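Oficina de demonstração – recomendações práticas para ensinar tarefas ao robô à mão ou por comando remoto

Edição de julho. Aplica-se a todos os postos da oficina Hustska.
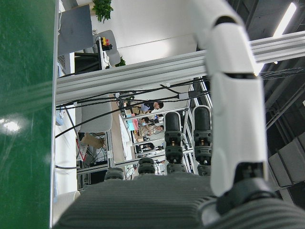

Mão e braço do robô junto à superfície verde, vistos da câmara do pulso. Ao fundo, a área de trabalho.

As recomendações seguintes destinam-se aos operadores que registam demonstrações, quer guiando o braço diretamente, quer por comando remoto. Complementam o manual do posto e não o substituem.

Antes de começar

Retire do alcance do braço tudo o que não pertença à tarefa. Fixe os cabos de modo que nenhuma laçada possa prender-se nos dedos ou no pulso durante uma rotação ampla. Uma fita de velcro a cada 40 cm é suficiente na maioria dos postos.

Limpe a lente da câmara do pulso com um pano de microfibras seco. As superfícies brilhantes devolvem a luz do teto e produzem manchas claras na gravação; convém rodar ligeiramente a peça ou baixar a iluminação do posto antes de registar a primeira demonstração.

Percorra uma vez a trajetória completa sem gravar. Os operadores que omitem este passo costumam descobrir a meio da tarefa que o cotovelo do braço toca na estrutura.

Guiar o braço à mão

Segure o braço pelo antebraço, nunca pelos dedos. As articulações dos dedos não foram concebidas para suportar o peso do conjunto e perdem a calibração com facilidade.

Mova-se devagar na aproximação e com velocidade constante no transporte. Faça uma pausa breve antes de fechar a mão sobre o objeto – essa pausa facilita mais tarde o corte da gravação em segmentos.

Mantenha o seu próprio corpo fora do campo da câmara sempre que possível.

Comando remoto

Sente-se de forma a ver o posto e o monitor sem rodar o tronco. Para tarefas finas, reduza a escala do movimento no programa Droko; para deslocações longas, reponha o valor normal. A alteração deve ser feita com a mão do robô aberta e vazia.

Com a luva Esquivel, repita a calibração sempre que mudar de operador e após cada interrupção prolongada. Se o polegar responder com atraso, verifique primeiro a ficha do punho.

Ao fim de 200 demonstrações consecutivas, o mesmo operador deve ser substituído. A precisão do gesto diminui antes de o cansaço ser sentido.

Variar as demonstrações

Altere a posição inicial do objeto entre registos, bem como a orientação e, quando a tarefa o permita, a ordem dos passos. Um conjunto de 1.000 gravações quase idênticas tem menos utilidade do que um conjunto menor e variado. O arquivo Drirkach reúne neste momento 2.206 demonstrações aceites, e a revisão conduzida por Rokeya Mondal levou à exclusão de várias séries por falta de variação.

As tentativas falhadas não devem ser apagadas no posto. Assinale-as como tal e prossiga.

No fim da sessão

Leve o braço à posição de repouso e abra a mão antes de cortar a alimentação. Registe no caderno do posto a tarefa, o modo utilizado (à mão ou remoto) e qualquer ruído anormal nas articulações. Os pedidos de manutenção são dirigidos a Elsa Juntunen até às 17h00.

Contacto: secretaria da oficina Hustska | © Hustska. Todos os direitos reservados. | Voltar ao topo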